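Carnet, le 6 mai 2023
Samedi, bureau vide, radiateur allumé par erreur. Je reprends le dossier du robot.

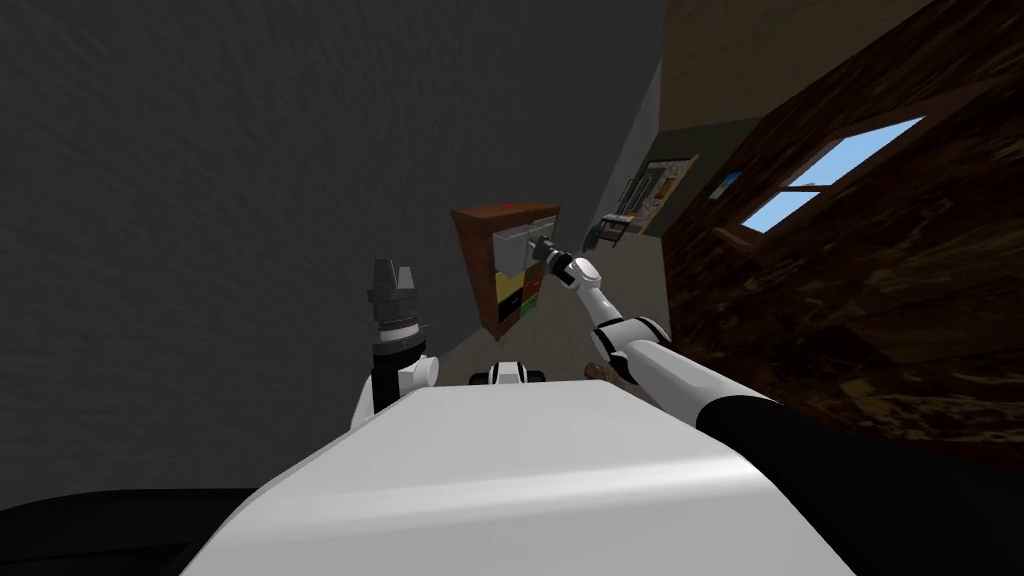
Valentin Tanner trouve que je mets la charrue avant les bœufs, et il me l'a écrit hier soir à une heure où les gens raisonnables dorment : on ne chiffre pas une machine tant qu'on n'a pas décidé ce qu'elle doit ranger, et on ne passe pas six mois en simulation pour finir par acheter un chariot à roulettes. J'ai répondu que le chariot était déjà au budget, ligne 14. Il n'a pas goûté la précision.

Il a raison sur un point, ce qui m'agace. Le mot « rangement » figure dans le cahier des charges sans que personne l'ait défini. Pour Verena Lehner, c'est ouvrir un tiroir, prendre la pièce, refermer. Pour l'atelier de Lindau, c'est tout ce qui traîne par terre à 17 heures. Entre les deux il y a un deuxième bras, donc une deuxième pince, donc une réunion.

Pour l'instant je travaille avec ce que j'ai : un robot blanc à deux bras qui n'existe que dans l'ordinateur, un meuble en bois avec deux tiroirs clairs en haut et quatre bacs de couleur en dessous. La pince droite est presque contre la façade, à hauteur du tiroir de droite. La gauche pointe vers le plafond, comme moi en réunion budgétaire quand je veux la parole. Par la fenêtre, ciel bleu vif. Dehors, le vrai, il pleut.

Les chiffres, donc. L'abonnement au simulateur chez Nurley : 675 euros par mois, supportable, à condition de le résilier un jour. La paire de doigts de rechange chez Sumolo : 709 euros, et je précise qu'il s'agit de doigts, pas de la main. J'ai demandé si le prix baissait pour deux paires. On m'a répondu que le prix était « déjà étudié ». Je ne doute pas qu'on l'ait étudié.

Le socle et sa fixation au sol, chez Kovalchuk : 2 186 euros hors taxes, livraison non comprise, perçage non compris, et j'ai l'impression que le sol lui-même est en option. Kjell Bråten jure qu'il peut en souder un pour la moitié. Il avait juré la même chose pour l'étagère à câbles. Je contourne l'étagère à câbles tous les matins.

Reste le robot proprement dit, pour lequel j'ai trois devis qui ne parlent pas de la même chose. Le premier inclut la formation mais pas les pinces. Le deuxième inclut les pinces mais pas l'armoire de commande. Le troisième inclut une journée « d'accompagnement au changement », que je proposerai de remplacer par des sandwichs. J'ai commencé un tableau pour les comparer, j'en suis à 11 colonnes et je ne sais toujours pas lequel est le moins cher.

Britt-Marie Ekström veut une demande complète pour la commission d'octobre. Complète signifie avec maintenance sur cinq ans, assurance, et une phrase sur les gains attendus. Je bute sur la phrase. J'ai écrit « réduction sensible du temps consacré au rangement », puis effacé « sensible », puis remis. À vrai dire, je n'ai pas la moindre idée du temps que nous consacrons au rangement. À voir l'établi, il doit être modeste.

Idée de ce midi, à vérifier à jeun : demander à Lindau la liste réelle de leurs tiroirs, avec profondeur et type de poignée, avant de choisir les doigts. Ça semble évident, écrit comme ça. Il y a une semaine j'étais prêt à commander.

Autre idée, moins bonne : louer trois mois au lieu d'acheter. Rosalie Haslinger dit que la location passe sur une autre ligne et que cette autre ligne est vide aussi.

À faire lundi : rappeler Sumolo, faire préciser à Kovalchuk ce qu'ils entendent par « fixation », répondre à Valentin plus poliment que ce matin. Éteindre le radiateur.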